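Rapport de projet – Le tri des déchets au restaurant universitaire Molefe

Groupe 17, rendu de février 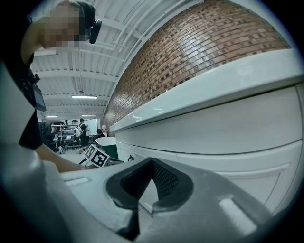
Selon la gérante du restaurant, le tri fonctionne depuis l'installation des bacs Westamier et il ne resterait qu'à « sensibiliser ». Nous en doutons. Sur 80 plateaux suivis à midi, 37 ont fini entièrement dans le mauvais bac, alors que les affiches étaient en place depuis la rentrée.

La brochure de Westamier promet une baisse nette des refus de tri, sans préciser comment elle est mesurée. Nos chiffres portent sur un seul service – c'est peu, nous le savons. Mais 22 des plateaux mal triés venaient de la file du fond, où le bac à compost est caché par un pilier. Déplacer ce bac coûterait moins cher qu'une nouvelle campagne d'affichage.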